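A second life for the wool of Murberg

Jan 24, 2025

When I came to the spinning mill in Murberg, the owner was on the telephone with a sheep farmer, and she stayed on the telephone for a long time. She pointed me to a chair and to a pot of coffee. Later she explained that the farmer wanted to know if he could bring his wool in wet bags. "He asks me the same every winter," she said. "And every winter I say no."

The mill is called Bemik. It has been working for 2 years in a part of the town where there used to be a dairy. The owner asked me not to write her name, as she thinks the name of the mill is enough. She grew up nearby, in Skuvberg, and her grandparents kept sheep there. As a child she saw how the wool was thrown behind the barn after the shearing.

"It was used under the potatoes, or to fill a hole in the road," she told me. "I was thirteen or fourteen when I understood that people in other places are paying good money for this. I was almost angry."

She did not start with wool, however. First she studied bookkeeping and worked in the office of a furniture company, where she learned, as she says, to be afraid of invoices. She began to spin in the evenings, on a wheel which she bought from a neighbor. The yarn was bad. She has still a ball of it on the shelf in the office, and it is thick in one place and thin like a thread in the next.

I asked her what was the most difficult thing in the beginning. I expected to hear about money, but she spoke about washing.

"Everybody likes to talk about spinning, it is the beautiful part," she said. "But the wool comes with grease, with straw, with everything the sheep was lying in. If you wash it too hot and you move it, you have felt. If you wash it too cold, the grease stays. I lost the whole wool of one farm in my first April. I had to drive there and tell them."

The farm forgave her, and it is still a customer.

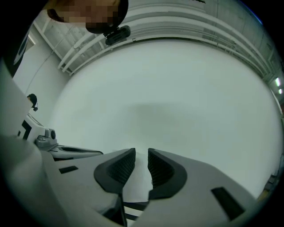

White beams and curved white rails or pipes overhead.

Today the mill takes wool from 49 farms. Most of them are small, and some have only a few animals behind the house. In the last season the smallest delivery that she accepted was 2 kilograms, and the largest was 900. The small ones cost her more work than they bring, because every delivery is kept separate, so that the farmer can get back yarn from his own sheep. I asked why she does not mix them.

"Then I would have a normal factory," she said. "It would be cheaper, yes. But one woman came to collect her yarn and she was holding it and saying the names of her sheep to me. You cannot do this with mixed wool."

The carding machine is older than she is. It came from a mill called Hanrahan, which closed after many years, and it needed a whole winter before it ran well. Spare parts are not made anymore. When a gear breaks, she draws it on paper and sends the drawing to a metal workshop - and then she waits.

We spoke also about prices. A farmer in the region can get very little for raw wool, often less than what the shearing costs. Bemik does not buy the wool but takes payment for the work, and the farmer sells the yarn himself. Some people told her that this is the wrong way and that she should have her own brand. She has thought about it. For the moment she sells only a small gray yarn, in a series of 200 skeins per year, and when it is sold out there is no more until the next shearing.

"I get letters that I should make it in pink," she said, and laughed. "The sheep is gray."

In spring she will begin courses for farmers, where they can learn how to sort the wool directly at the shearing. The belly and the legs should be taken away at once, and the bags must be of paper or cotton, so the wool can breathe. She believes that half of the problems in her mill are made on the first day, on the floor of the barn.

Before I left I asked if her grandparents had seen the mill. Her grandmother did, she answered, in the first summer. She walked along the machines, touched the yarn and wanted to know what one skein costs. When she heard the price, she asked to sit down. Now she knits socks from it.

The telephone was ringing again when I put on my coat.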